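3. The Skakcombe build

3.1 Setting and hardware

The cell was put together in a shared workshop at Skakcombe, where bench space is let by the month and anything left out has to be safe for other members to walk past. This ruled out a fenced cell. The two arms were bolted to a slotted aluminium table and given low speed limits in the controller. Control software was written on top of Besson, a small open scheduler that one of us had used before for a home milling machine, and the task files are kept in a separate package called Kilatach. The version described in this paper was frozen on 2023-03-22.

The task is the partial stripping of old desktop computers for parts. We chose it for two practical reasons: the workshop is given such machines regularly, and a failed attempt costs very little.

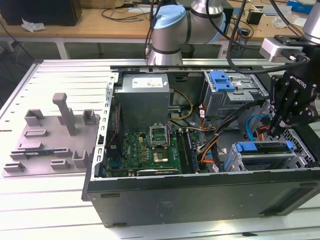 Fig. 2. The Skakcombe cell with a desktop tower on the table.

Part location was the first problem we had to settle. A full vision system was beyond our budget, so the case is placed by hand against a taught position and the arms work from stored poses. Small errors in placing the case are taken up by a short search move before each grasp. The case lies on its side with the panel off, so that the drive cage and the optical drive bay can both be reached from above, and the gripper comes down into it with the fingers angled towards the cage. Removed parts need a known place to go, and for this we printed the grey fixture plate that sits beside the case. Its cradles and raised holders were redrawn several times. The earliest version, made in August, held parts too tightly and the arm stalled when letting go of them.

3.2 Division of work

Not every step is given to the arms. Latches that need a squeeze from both sides, and fasteners that have seized, are left to a person, who works on the case while the arm holds its pose. The scheduler treats such a step as a pause of unknown length and will not move again until a foot switch is pressed.

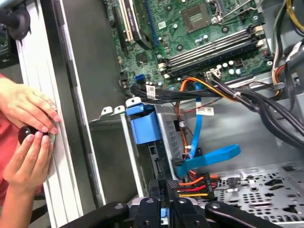

The foot switch replaced an on-screen button, which proved awkward to reach with both hands inside a case. It is wired as a normally open contact, so a broken lead leaves the arms paused. We ran 200 attempts with this arrangement, of which 17 ended in a stop that needed the program to be restarted. Most of these came from cables lying across the path of the fingers. Berkach, the logging tool we used, stores joint positions and motor current but has no record of where the cables were, and so the causes were noted by hand at the bench.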